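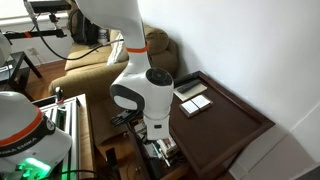 White arms, orange bands. Photo: Arnout Jansen

Home Reviews Workshop Kitchen Letters
Print | E-mail
3 min read

The Tinedano bench brush: a small thing done very well

By Morven Ritchie

I have owned a lot of bad brushes. Stiff ones that scratch, floppy ones that push dust politely from one side of the table to the other, and one that shed so much I was sweeping up the brush. So I didn't expect to be writing a whole review of one, but I've been using the Tinedano since January and I love it!

It's a plain hand brush with a curved beech handle and two rows of horsehair – a firmer row at the back, a softer one in front. You lead with the soft side for fine dust and flip it over for crumbs, pencil shavings or sawdust. The handle is long enough to keep your knuckles off the table (my old Rerier never managed that), and there's a leather loop for hanging it up.

Dark furniture is where it really earns its keep. Pale dust on brown wood drives me up the wall, and a damp cloth mostly leaves me with streaks. With this I do one slow pass toward the edge, tap the bristles on the trash can, then do one more. It won't do a thing for scratches, obviously, and sticky spots still need a cloth.

It costs $37, a lot for a brush. The Halliday is $40 and nicer to look at, with a thicker handle, but its bristles are all one stiffness and I kept reaching past it for the Tinedano. If you have big hands you may well feel the other way.

Gripes? The loop was too short for my hook, so I swapped it for string. And the bristles smelled a bit like a barn for the first week – airing it on the porch fixed that. Wash it in cool water with a drop of dish soap and dry it bristles down.

Dark brown wood, pale flecks and a few light scuffs:

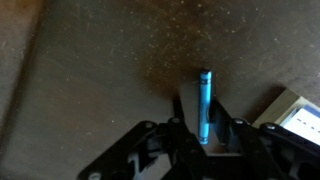

Shigeru Wada writes that he has had his for five years and the soft row has started to splay at one end, though it still picks up plaster dust better than anything else he owns. He trims the stray hairs with nail scissors. I may try that when mine gets there.

Print | E-mail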